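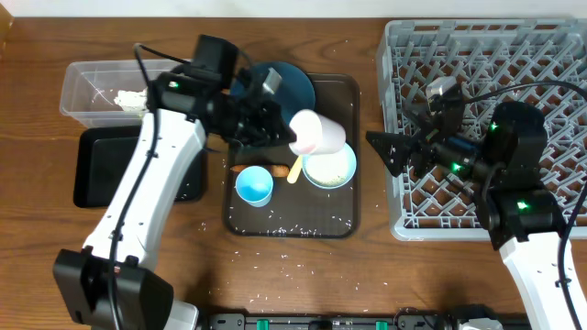 Serving tray, dishes and rack on a wooden table.

Home Features Materials Kitchen Subscribe
169 shares 3 comments

What wears out a glaze

A glaze is a layer of glass melted on to a clay body. It is thin, usually a fraction of a millimetre, and it carries nearly all the wear that a plate or bowl receives in its life. The clay underneath may be strong or weak, porous or dense, but the eye and the fork meet the glass first. When people say that a plate has gone dull, or grey, or rough, they are describing a change in that layer.

Three kinds of damage account for most of what comes back to makers as a complaint. They are metal marking, chemical attack and crazing. They look different, they have different causes and only one of them can be put right at home.

Metal marking is the commonest. The fine grey lines that appear on light-coloured plates are usually taken for scratches. In most cases the glaze is harder than the knife, and the line is a smear of steel left on top of it. The smear catches because the surface has tiny high points, which act on the blade like a file. A smooth gloss glaze marks slowly. A matt glaze, whose surface is full of small crystals, marks from the first week. White pigments such as zircon make the effect worse, as the particles are very hard and can stand slightly proud of the glass around them.

Steel left in this way will come off. A mild acid cleaning paste, rubbed on with a damp cloth and rinsed well, removes most of it. A harsh scouring powder also removes it, but leaves more high points behind, and the marks return sooner.

Chemical attack is slower and cannot be reversed. Glass gives up some of its alkali to water, and gives it up faster when the water is hot. Strong alkaline detergents go further and break down the silica network itself. The early sign is a faint rainbow film, seen when the plate is tilted under a lamp. Later the gloss drops, and later still the colour of any painting laid over the glaze begins to thin. Decoration fired beneath the glaze is protected for as long as the glaze holds.

The rate depends on the recipe. Glazes with enough silica and alumina resist well. Those that lean heavily on boron and soda, chosen so that the kiln can be run cooler, may not. Two bowls of the same blue from different factories can age at quite different speeds, and there is no way to tell them apart on the shop shelf.

Trials at Vorkatitz

The pottery works at Vorkatitz began a wear trial in 2021 on its Wako range, a plain table service sold in gloss and matt. The works took 80 plates from ordinary stock and divided them between machine washing and hand washing, with gloss and matt in equal shares. Gloss was measured with a standard meter before the first wash and at intervals after it.

The results were undramatic. Gloss plates washed by machine lost a small amount of shine early on and then settled. Matt plates lost very little that the meter could detect, though they picked up far more metal. Hand-washed gloss plates varied widely, and the works put this down to the pads used. Those cleaned with a soft cloth were close to new. Those cleaned with a green abrasive pad had a visible haze across the well of the plate, where the rubbing was heaviest.

The type of detergent made more difference than the length of the cycle. Roketti, which supplied the tablets, provided one version with a silicate additive and one without. Silicate in the wash water slows the loss of silica from the glaze, and the plates washed with it kept more of their gloss. The same additive can leave a white bloom if the machine is overloaded and the rinse does not reach every surface.

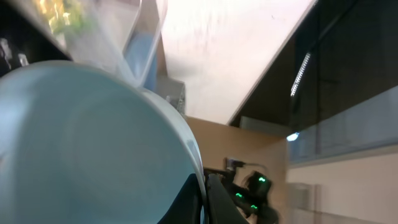

Hand washing is being let off too lightly, according to one letter received in October, which argued that most chips happen at the sink and that a glaze trial measuring only shine will miss them. The letter added that its writer had given up on matt plates altogether, after finding that tea and turmeric would not shift from them.

Both points have something in them. A chip is a failure of the body and the glaze together, and a gloss meter will not record it. Rims are the weak part. A thick, rounded rim spreads a blow over a larger area, while a thin, sharp one takes the same blow on a narrow line. Glaze also tends to run thin over an edge during firing, so the rim has the least cover where it needs the most. Potters who expect heavy use will roll the edge or thicken it for this reason.

Staining on matt ware is a matter of texture. Pigment sits in the low places between crystals, where a cloth does not reach. Soaking in a weak solution of oxygen bleach lifts most food stains overnight. If a stain remains after that, the glaze may be underfired and slightly porous, and the stain is then below the surface. 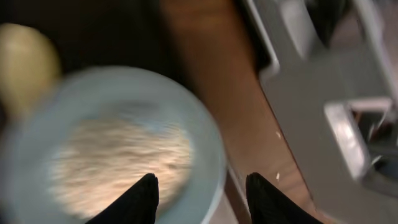 Words: Clivwood Materials Desk
Filed under: Kitchen, Ceramics

Crazing, the third kind of damage, starts in the kiln. As a pot cools, the clay and the glaze both shrink. If the glaze shrinks more than the clay, it is left in tension, and glass is weak in tension. Fine cracks open in a net across the surface. They may be there when the kiln is unpacked or they may come years later.

Late crazing has two usual causes. The first is thermal shock, such as boiling water poured into a cold bowl. The second is moisture. A porous earthenware body takes up water through an unglazed foot or a chip, and swells by a very small amount. The glaze does not swell with it. The strain builds slowly until the glaze gives way. Stoneware and porcelain, fired until the body is nearly closed, are much less prone to it.

A crazed plate is weaker than a sound one, and food residue can lodge in the cracks. On a display piece this does not matter. On earthenware used for eating, brown lines that darken with time show that liquid is passing through to the clay, and the piece should be retired from the table.

Water supply has a part in all of this. Clivwood has hard water, and hard water leaves a film of lime that is often mistaken for etching. The test is a drop of white vinegar left on the surface for a few minutes. If the patch comes up bright, the film was lime and the glaze under it is intact. If it stays dull, the glass has been attacked. Soft water leaves no film but is the more aggressive of the two towards glass, so a softener set too high will shorten the life of a gloss glaze.

For stacking, the unglazed foot ring is the part to check. A rough foot dragged across the plate below cuts a real scratch, which no paste will remove. Makers grind the ring after firing, some more carefully than others. Running a thumb round it in the shop is enough to find a bad one, and a few strokes with fine wet abrasive paper will smooth it at home.

3 comments Share Print Next feature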